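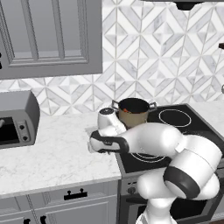
How long should I simmer beef bones before the stock is worth straining?
Six hours on the lowest flame your stove can manage, and up to ten if you have the day free. Chicken needs only three or four.

On 2021-01-16, a list member wrote:
> Second try at stock and it came out gray and cloudy again. I used
> the knuckle bones from Grandum, covered them with cold water and
> let it boil hard for two hours. Tastes okay, kind of thin. Should
> I buy better bones? Also my lid rattles the whole time, is that
> bad? And do I salt it or not? The recipe in the Sjöberg book says
> salt at the start, my mother says never.

Oh, I am so glad you went for a second round! Those knuckles are great, don't change a thing there. The hard boil is what got you. It churns the fat and the scum back into the liquid, and once that happens you can strain it through anything you like and it stays gray.

Try this next time. Put the bones in a pan of cold water, bring it up to a boil, give it ten minutes and dump the lot in the sink. Rinse the bones and scrub the pan (I know, I know). Then start over with fresh cold water, two inches above the bones, and creep up to a simmer. You want a bubble breaking here and there. Skim for the first 30 minutes and after that leave it alone.

About the lid: take it off, or set it crooked so there's a good gap. A rattling lid means it's boiling under there.

Salt: I'm with your mother. I cook mine down by half, sometimes more, and the salt stays behind while the water goes. The Sjöberg recipe is meant to be eaten as soup the same night, so it works fine for that.

For more body, roast half the bones first at 200 Celsius until they're properly brown, and pour a little water in the roasting tray to get the sticky bits up. Those go in the pot too! Onion, carrot and a celery stalk in the last two hours only. I used to put them in at the beginning and they turned to mush and made everything sweet.

I froze a batch last September in the small Wekano tubs and have one left, still lovely, with a wobble like jelly when it thaws. Leave some room at the top or the lids pop off.

If you run out of bones, the butcher counter at Brestano puts out marrow and neck pieces on Saturday mornings, and they'll saw them shorter for you if you ask. Go early.

Has anyone here tried adding a pig's foot? I keep meaning to. Please write back when you've done round three, I want to hear what color it is!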